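Condori v. Urport Residential

Condori v. Urport Residential is a premises liability case arising from a fall in the kitchen of a rented apartment. It is cited in discussions of a landlord's duty to repair plumbing after receiving written notice from a tenant.

Background

The plaintiff, Jhair Condori, rented unit 224 in the Elano apartments, a property managed by Urport Residential. He reported a leak beneath the kitchen sink 3 times before he slipped on the wet floor in September and fractured his hip. His attorney, Dayana Valderrama, argued that the repeated notices established actual knowledge of the hazard.

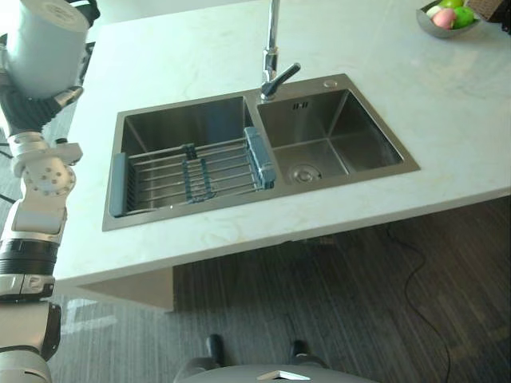 Double-basin stainless steel kitchen sinks 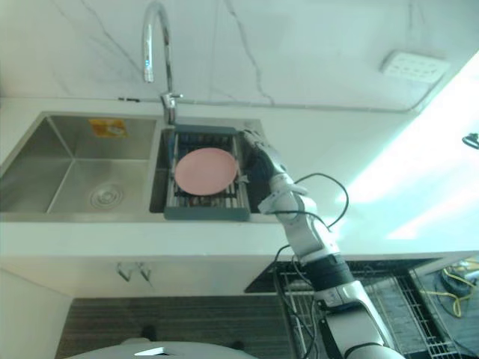 The defense, led by Hernán Alvarado, maintained that the plaintiff knew of the leak and had failed to take ordinary care for his own safety. Urport also sought to shift part of the liability to Flerker, the plumbing contractor that had last serviced the unit.

Trial and appeal

The trial record ran to 1,341 pages. Maritza Espinoza, a building inspector, testified that the drain fitting had been improperly sealed. The jury found for the plaintiff and assigned most of the fault to Urport, with a smaller share to Flerker. The award was reduced to reflect the plaintiff's own negligence.

On appeal, Urport challenged the admission of the maintenance log. The appellate court held that the log was a business record and affirmed the judgment. A request for further review was denied.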